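Ticket: Sulleo bench driver reading high on torque, controller flashing 612
Opened by: Siamak Khosravi, Narkville
Product: Sulleo electric torque driver with Cha controller, bought through Hikik
Status: Open, waiting on part

Hi there! I'm keeping this as one long running ticket so I don't have to explain it all again every time I find something new. Short version: the driver is set to 41 inch-ounces and every so often it comes up 51 on the tester, and I can't ship assemblies on a maybe. My notes are below in the order I wrote them.
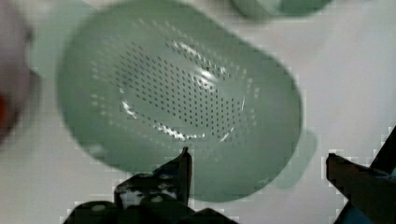
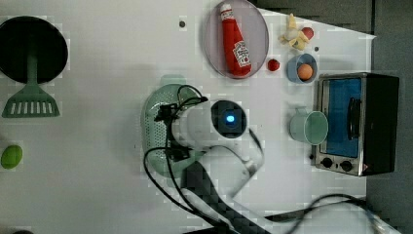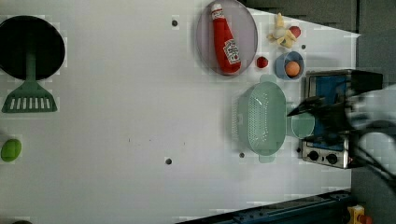
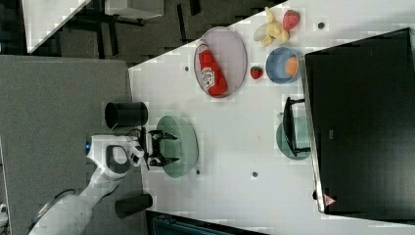
First note, Tuesday, 7:40 a.m.

Turned everything on, let it sit while I made coffee, then did the usual morning check on the tester before running any real screws. First reading was 51. I figured I'd bumped the adjusting collar putting it away, so I looked, and the collar was right on the mark where I left it (I put a stripe of paint pen across it so I can tell). Ran it again, 51. Swore a little. The controller had 612 blinking in the display, and when I tapped the button it went away and stayed away.

Then I backed the collar all the way off, brought it back up to the mark, and got 41. Ran it a bunch more and it was 41 over and over, so I thought, okay, sticky collar, whatever, and started the day's work.

Second note, same day, after lunch

It's back. Came in from lunch, ran a check because I was feeling suspicious, and there it was, 51 again. 612 was blinking again too. I did the collar trick and it did NOT fix it this time. So much for the collar theory. I unplugged the driver from the controller, plugged it back in, no change. Switched the controller off and on, no change. Fiddled with the menu for a while, and at some point the readings dropped back to normal and I couldn't tell you what I'd pressed. I know that's a useless thing to write in a support ticket but I'd rather tell you than not!

What I've checked so far:

Bit is seated all the way and isn't worn. I tried 3 different bits, same readings with each.
Bit holder spins true, no wobble.
Cable between driver and controller looks good, no kinks, the collar nut on the plug is snug.
Tester is in date and reads zero when nothing is on it.
Rundown fixture has its spring washers stacked the way the sheet shows. I took it apart and greased it, just in case.

Third note, next morning

Same deal. First reading of the day high, code blinking. I have not touched the collar since yesterday, so I'm done blaming the collar.

One more thing I noticed, and I don't know if it matters – it sounds different when it's reading high. Higher pitched on the way down and then a harder snap when the clutch lets go. When it's reading right it has a sort of lazy hum and a soft click. I've had this driver long enough that I could probably tell you the reading with my eyes shut.

Reply from Roya Mahmoudi, Hikik support

Hi Siamak, thanks for all the detail, it saved me most of my usual questions. The pitch change is the most useful thing in here. A clutch driver will overshoot its setting if it comes down on the joint too fast, so I'd like to know what speed the controller thinks it's running when you get a high reading. On the Cha, hold the left button until the display changes, then press the right button once. It'll show HI or LO. Please check it before you clear the 612, and don't change anything else yet. What do you normally run it at?

Also, is the controller on its own outlet or is it on a power strip you switch off?

Fourth note

Roya, hi! I normally run LO. I set it to LO the day I unboxed it and I haven't thought about it since. And yes, it's on a power strip, and yes, I turn the strip off when I leave. And when I go to lunch. You can probably see where this is going and I'm starting to as well.

I did what you said. Strip off last night, strip on this morning, 612 blinking, held the left button, pressed the right one, and it says HI. I ran one check with it like that and got 51. Changed it to LO, ran another, 41. Changed it back to HI on purpose, 51. Back to LO, 41. I could do this all day, it's very satisfying.

So that's what I pressed yesterday when I was mashing around in the menu. I must have landed on the speed page and flipped it without noticing.

What I don't get is why it's forgetting. It never used to. I've been killing that strip at lunch for as long as I've had the bench set up this way. And why did it come good the first time, when all I did was work the collar? I hadn't been in the menu at all that morning. Well, I tapped the one button to clear the code. Does that do it?

Reply from Roya Mahmoudi

Good, that narrows it down a lot. 612 on the Cha is the "settings not found" code. When the controller can't read back what you saved, it loads the factory settings, and the factory speed is HI. Clearing the code only hides the message. It doesn't bring your settings back, with one exception: if you tap the right button twice while the code is up, the first tap clears it and the second steps the speed. Is there any chance you tapped twice?

The usual cause is the little coin battery on the board. It holds the settings while the power is off. Could you try something for me? Leave the strip on over lunch, and then leave it on overnight, and tell me what you see each time. If the settings stick with the power on and vanish with it off, I'm happy to call it the battery.

Fifth note

There is every chance I tapped twice. I'm a double tapper. I double tap elevator buttons.

But I should say, I ran a second check right after that tap and it was still 51, so maybe I poked it again while I was messing with the collar? My hands were all over the place. I'll let that one go.

Lunch test: strip left on, came back, no code, speed still LO, reading 41. 

Sixth note, morning after

Overnight test: strip left on, no code, still LO, 41 on the first pull and every one after that. Then, because I can't leave anything alone, I turned the strip off, counted to ten, and turned it back on. It was fine! No code! I got all excited and confused. Then I turned it off again and went and swept up, came back, turned it on, and there was 612 looking at me. So it holds for a few seconds and then it's gone. Does that still sound like the battery?

Reply from Roya Mahmoudi

Yes, it does. There's enough charge left in the circuit to carry it over a short gap. The battery is soldered on your version of the board, so please don't try to pry it out. I can send a replacement board or you can send the controller in. The board swap is four screws and two plugs, and I think you'd be fine with it. Your collar setting lives in the driver, not the controller, so that won't change, but you should still do a full check on the tester before you go back to work.

Until the board gets there, leave the power on, and check the speed page at the start of every shift.

Seventh note

Board please! I'd much sooner swap it myself than be without the controller. Shipping address is the same as on the original order.

Meanwhile I've put tape over the switch on the power strip and written LEAVE ON in marker, and I've moved the work light to a different outlet so I don't have a reason to go near it.

A couple of questions while I'm here, no rush on any of them.

Assemblies from that first morning – the ones I ran after it came back to 41 I feel fine about. There's a tray from right before lunch that I'm less sure of. The power was on the whole time so it should've stayed on LO, right? I spot checked a few with the dial wrench and they were good, but I'm holding the tray until I hear from you.

Is there a way to lock the controller so it won't run at all when 612 is up? I would so much prefer it just refused to start. I looked through the menu and there's a page that says LOC but the sheet that came with mine skips right over it.

And can the factory speed be changed to LO? If it's going to fall back to something I'd like it to be the slow one.

Reply from Roya Mahmoudi

Board is going out today. As long as the strip stayed on between your good check and lunch, the speed wouldn't have moved, so I'd treat your spot check as enough unless your own procedure asks for more. Your call there.

LOC only locks the buttons. It won't stop the driver from running with a code up. I've passed that along as a request, and the default speed too. I can't change the default from here, it's fixed in the controller.

I'll leave this open until you've swapped the board and done an overnight with the power off.

Eighth note

Sounds good, thank you! Tray's released. I'll post the readings here once the board is in, first pull of the morning included.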